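Jul 3, 2022

Junholm worktop trial, bench notes

Flarnell sent the second case of spray, with a new leaflet. The leaflet says one application keeps a worktop "hygienically clean for 48 hours". The first leaflet said "all day". I asked what had changed in the bottle between the two and was told the formula is the same, only the wording has been updated. So either the first leaflet was modest or the second one isn't, and I know which I'd bet on.

What I want to know is simple enough. Does a sprayed top give a lower swab reading than a top wiped with hot water and washing-up liquid, once people have used it normally for two days? Priselen swabs and the Priselen meter throughout. Our pass mark is 200, which we picked ourselves from the old kitchen sheets, so nobody should quote it at a customer as if it were law.

I'm only interested in tops that have things standing on them. A bare slab cleaned by someone who knows it is about to be swabbed tells you very little. Kitchens have a plate here and a bottle there and people wipe round them. The rims and bases are where I expect the trouble. 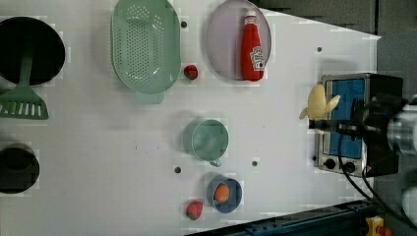 Readings so far

Tile 1, sprayed, swabbed after the stated contact time: well under the pass mark. So was the washing-up liquid tile. So was the tile done with hot water only and a fresh cloth, and that one ought to worry Flarnell more than it seems to.

Tile 4, sprayed, then left in use: 2960. I ran a second swab next to it, expecting a fluke, and it was also a fail, though not by so much. Checked the meter with the blank and the blank was fine. The tile had been wiped twice in that time with the shared cloth from the Hầu kitchen, the one that lives over the tap. I should have written down when that cloth was last boiled and I didn't.

I am not going to claim from one bad tile that the spray fails. I would like Flarnell to show the same restraint about its good ones. Their own sheet lists seven tests, all on glass, all straight after drying, and then the 48 hours appears on the label with nothing underneath it. I've been through the sheet twice looking for the join.

There's also the matter of what the meter reads. It picks up residue from food and skin as well as anything living, so a high number means "dirty" in a broad sense. Ketchup will light it up and so will a thumb. Flarnell are entitled to say their claim is about bacteria only. Fair, but then they can't use our low readings in their brochure either, and somebody in their office has already asked.

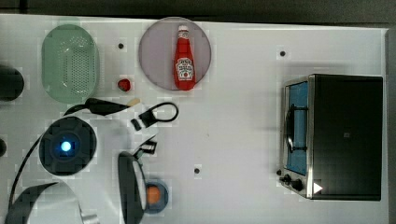 A pencilled note in the margin of yesterday's sheet reads: you're testing the cloth, not the spray, and you'll go on testing the cloth until you ban it.

Probably right. I have put a stack of single-use paper by the sink and a second stack of clean cotton squares, and split the tiles between them. The old cloth is in a bag in the fridge for now – labelled, please don't throw it out. I'd like to swab it with someone else present, mainly so that I'm believed.

The margin note also wants a longer contact time. I'm less keen. The leaflet says to spray, wait, and wipe if needed. I watched people use it at the Hầu kitchen for most of a morning and the waiting part does not happen. If a product only works in the hands of someone with a stopwatch, the result we should be reporting is the one without the stopwatch. I can run a few tiles the slow way as a side set, marked S, but I don't want them mixed into the main table.

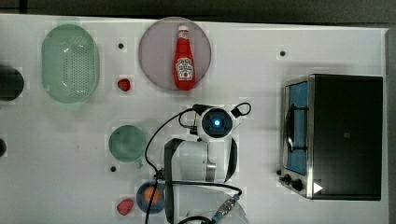 Is the spray any better than washing-up liquid on these numbers?

We can't tell yet. The fresh readings are too close together to separate, and the two-day readings are muddled by the cloth.

I know that's a dull thing to send upstairs. It is still better than the paragraph I was handed to "look over", which says our tests "support" the claim. They support the claim that a clean thing is clean just after you clean it. I've crossed the paragraph out and written "not yet" beside it, and if it comes back in a third version I'll cross that out too.

One thing in Flarnell's favour: no smearing on white tops, and it doesn't stink. The older Flarnell product left a film you could write your name in. I also saw no yellowing, though it's early for that.
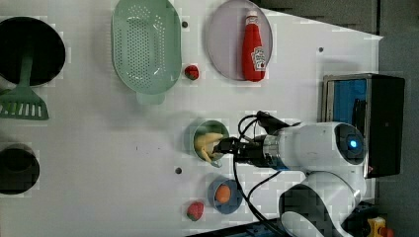
The smell matters more than I'd have thought, as people seem to take a lemon smell for a clean top and stop wiping sooner. That's a hunch from one morning's watching. To test it I'd want the same liquid with and without the scent, and Flarnell say they don't make an unscented one. I've asked whether they could leave the scent out of a single batch. No answer yet.

Still to do:

Repeat tile 4 with paper only, same position, same two days.

Two more water-only tiles. I only did one and it is carrying far too much of the argument.

New box of Priselen swabs. The open box has been on the windowsill in the sun and I don't trust the ones near the top.

Swab under the rims and round the bases as its own column, separate from the open surface.

Ask Flarnell again, in writing, where the 48 comes from.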